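30.03.2018 – Greifversuche Kiste, Selbstüberwachung

Lauf mit der neuen Erfolgserkennung (Projekt Verkora) gestartet. Label kommt jetzt aus der Fingeröffnung nach dem Anheben plus Differenzbild, nicht mehr von Hand. Ziel: 800 Versuche, Objektmix wie im Januar. Kiste bleibt mit Zwingen fixiert, sonst stimmt die Kalibrierung nicht.

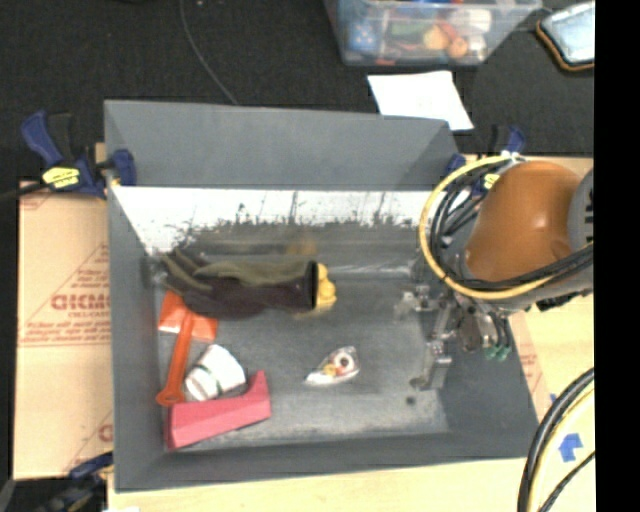

Warum zwei Signale statt nur der Fingeröffnung? Bei dünnen Objekten schließen die Finger fast vollständig, die Öffnung allein meldet dann einen Fehlgriff.

Handschuh und Schaber bleiben im Satz, weich und flach sind die Fälle, die uns fehlen. Schwelle fürs Differenzbild vorerst auf 4 – Endang Ginting hält 2 für ausreichend, bei mir gab das zu viele falsche Treffer durch Schatten.

Offen: Stichprobe von Hand nachlabeln, Zeitstempel der Kamera prüfen.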